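Section 5: Setting up your pantry list in Zokis

Okay, by now you should have Zokis installed and your household named (mine is called Stollimside, after the street I grew up on, and you can change it later if you pick something silly). This section gets your shelves into the program so it can start building shopping lists for you. I put it off for ages when I first got Zokis and then did the whole thing in one evening, so don't let the number of steps scare you!

Before you start, have a pen and some scrap paper nearby. If your computer is far from your kitchen, like mine is, you'll write everything down first and type it in after.

1. Open Zokis and click Places, then New Place. A place is anywhere you keep food: a shelf, a drawer, the freezer, a basket, the cupboard over the stove that you need a chair to reach.

2. Give each place a short name. I use "top shelf," "baking," "freezer" and "snacks." The name shows up on every printed list, and anything long gets chopped off at the margin.

3. Click Save after each place. There's no automatic save on this screen. I lost my whole freezer this way once and I'm still a little sore.

NOTE: You can have up to 50 places. If you need more than that, I would love to see your house.

4. Now go to one place and empty it. Yes, all of it, onto the counter. It's tempting to just peer in and write down what you see, but the things at the back are the ones you'll end up buying twice.

5. Write down each item and how many you have. Packages that are open count as one. Half a bag of rice is one bag of rice as far as Zokis cares.

6. Check the dates while everything is out. Zokis has a Use By box for each item, and you can leave it blank for salt, sugar and so on. I fill it in for canned goods and anything with nuts in it.

CAUTION: Type dates with slashes, like 5/9/00. If you use periods the program takes the entry without complaining and then sorts the item to the very bottom of the list, where you won't find it.

7. Put everything back in the place you named. Baskets and bins are fine here, and I like them a lot for small packets that fall over on a shelf. Treat each basket as its own place, even if it sits on a shelf that's already a place.

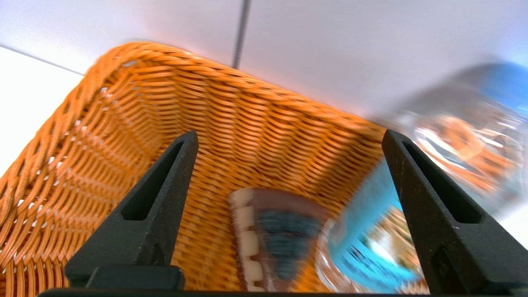
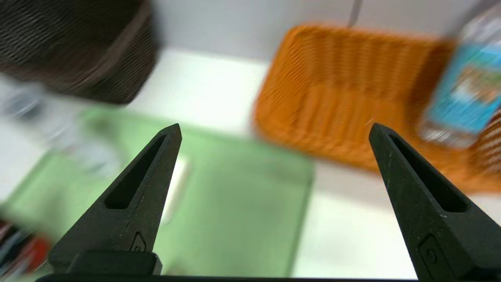

Fig. 5. The orange woven basket, with a package in it, is in the first picture.

8. Back at the computer, click the place name and then Add Items. Type the name, press Tab, type the number, press Tab, type the date if there is one, and press Enter. After a few of these your fingers get the rhythm and it goes fast.

9. If Zokis already knows the item it fills in the rest of the name for you. Press Enter to take its guess or just keep typing. It knows 400 common groceries out of the box, and it learns whatever you add. (Mine now knows my aunt's brand of pickle by heart.)

10. Set the Keep number for the things you never want to run out of. Keep means the fewest you're happy to have in the house. When your count drops under it, the item goes on the shopping list by itself. I'd do this for milk, coffee, eggs and toilet paper today and leave the rest until you've lived with the program for a couple of weeks.

NOTE: Don't set a Keep number on everything! I did, back in April, and my first printed list was five pages long.

11. Click Print, then Shelf Cards, if you want a little card for each place. You tick things off as you use them and update the program when it suits you. Fledum label sheets fit if you choose the small card size - feed them face down, at least in my printer.

12. Make a backup. Click File, then Copy to Disk, and put in a blank floppy. The whole pantry fits on one disk with room to spare, up to 1000 items. Write "pantry" on the disk, please, and don't keep it in the kitchen drawer with the magnets.

If something goes wrong

The item shows up twice. You probably spelled it two ways. Click one of them, choose Merge, and click the other. The counts get added together, so fix the number afterward if you'd counted the same jar twice.

The list prints blank. Look at the top of the Print window and see which household is picked. If you played with the sample household (Matlala) when you first installed, Zokis may still be pointing at it.

The count goes below zero. This happens when somebody ticks off more than you had written down. Type over it with the real number and carry on.

A place won't delete. Move the items out of it first, with Move All, and then try again.

Thanks to Lesego Nkuna, who tested these steps on her own kitchen and found that I'd left out step 3 completely.

Next is Section 6, recipes, and how to get Zokis to take things off your shelves when you cook them.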